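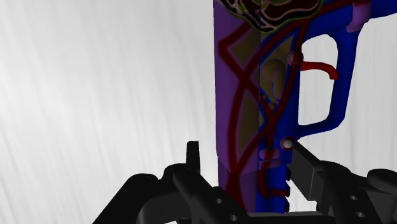

Fig. 3. Wrist view of the simulated cell with a marker-like object held between the two fingers of the gripper.

3.2 Setup and upkeep of the simulated cell

The simulated cell is a copy of the real cell at the Borness laboratory. It has one arm, one two-finger gripper and one camera fixed to the wrist. We call this copy Rimska. The work in this section concerns only how the cell is prepared before a series of grasps and how it is kept in order between series. The grasp planner itself is treated in Section 4.

The camera of the cell looks along the fingers, so the gripper always takes the lower part of the view. Fig. 3 was rendered with this camera. The object has a tall purple body joined to a blue part with a red trigger, and one black finger pad presses against the lower part of the blue section. The red stripes and the olive panels go across both colored parts. We keep such strongly decorated objects in the set, as the edge of a stripe is easily mistaken for the edge of the object by our segmentation step. The pale background is used for all renders in the calibration series.

Each object is loaded from the Erwood set, which in our version has 1818 meshes. Before loading, the mesh is scaled so that its graspable part fits the opening of the fingers. In the first version of the cell this scaling was done by the longest side of the mesh, and thin parts became too small to be held. From April we measure the scale at the planned contact place. With this change, 126 meshes which were rejected before could be used again.

The contact settings need the most care. The finger pads are modeled as flat plates with a thin soft layer. If the layer is set too stiff, the object shakes in the grip and after some seconds it leaves the fingers. If it is set too soft, the pad goes inside the mesh and the force reading has no meaning. We follow the tuning procedure of Jaramillo, in which the stiffness is raised in 16 equal steps while a test block is held against gravity. The value before the first visible shaking is taken. The procedure must be repeated every time when the time step of the simulator is changed, also when the change is small.

Between two series the cell is reset. The arm goes to its home pose, the fingers open completely, and the pose of the camera is compared with the stored one. In an earlier state of the software, the camera pose was not restored after a collision, and 39 grasps had to be removed from the results. The check now stops the series when a difference is found. The settings used for all results in this paper were frozen on Jul 26, 2024, and they are stored together with the list of meshes.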